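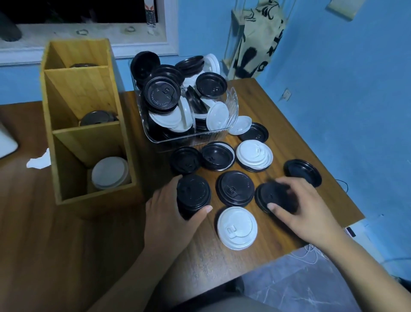 Figure 1. Sorting black and white cup lids by hand at the tabletop station.

Home | Projects | Reports | Open Days | Contact

Report on the Open Day at the Joteo Workshop, Vusville
Submitted 21 September 2018

1. Purpose of the visit

The class attended the open day as part of the second-year module on automation in small firms. Each group was asked to choose one task shown on the day and to report on how far it could be handed over to a machine. Our group chose the sorting of disposable cup lids.

2. The task

Lids in two colours arrive mixed in a clear plastic container. The worker takes them out, makes stacks on the table and places finished stacks in a wooden organiser with three stepped compartments. Black lids and white lids are kept apart in the organiser. On the table itself the order is looser, and single lids lie among the stacks until they are picked up.

The host stated that a delivery holds 3,000 lids and that one worker clears it in nearly 4 hours. During the timed session in the afternoon, 543 lids were sorted.

3. The demonstration

A Pfister arm with a suction cup was shown doing the same task in the next room. It told the colours apart without difficulty when the lids lay flat. Lids standing on edge or pushed inside one another caused most of the stops, and two lids were often lifted together. The raised sip-tab also let air in under the cup - the operator moved the pick point towards the rim, which helped.

4. Discussion

By hand, a whole stack can be gripped at once and turned with the fingertips of the other hand. The arm handled lids singly. Our group considers that a feeder which lays the lids flat would be needed before the arm could keep pace. The cost of such a feeder was not discussed at the visit.

5. Further work

A second visit to the Stekisau site is planned for April, when a two-finger gripper is to be shown. The group will repeat the timing there with the same mix of lids.

Shares: 4 | Comments: 2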